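Two-arm table cell: cable dress and finger care between runs

skarach_bench wrote:
Long post, sorry in advance, but a few of you asked how we keep the twin-arm table at Wescombe going and I do love talking about it! Both arms are bolted to their own plates at one edge of the table, and most of the trouble we have is with the gripper cables, hardly ever with the joints. I leave a generous loop from the upper arm down to the gripper, then work the wrist through its full travel by hand before I tighten anything. The fruit and dishes job is the one that finds a bad loop, with all that low reaching. 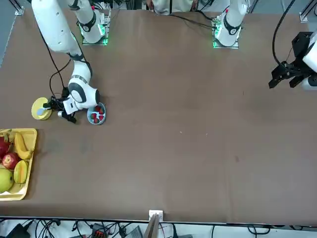 Tsuji_fan40: that loop is way too generous for my taste. I ran mine long for a whole November and it snagged on everything. Shorten it by 30 mm and add a second strap at the elbow.

skarach_bench wrote:
I hear you, and I did try it short – the connector started dropping out whenever the wrist rolled all the way over. I'd take a snag over that any day, but I'm happy to be talked round. What I won't budge on is strapping the bundle along the lower link, and going over the straps every 40 hours. Wipe the fingers then too, they get sticky from reaching into cups.

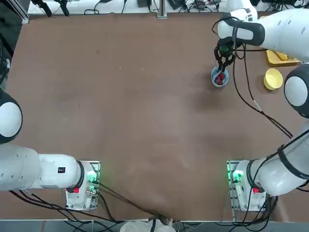

Right arm at the blue cup, cables strapped along the lower link.

jekex_owner wrote:
With Tsuji_fan40 on the second strap, but not on the 30 mm. Try it at 15 first and roll the wrist both ways. We changed our gripper cable at 4,000 cycles and the jacket was worn just where it left the last strap, so look there too.

skarach_bench wrote:
Okay, 15 and a second strap, left arm only for now so I have something to compare it with. Will post back once it's had a few good long runs!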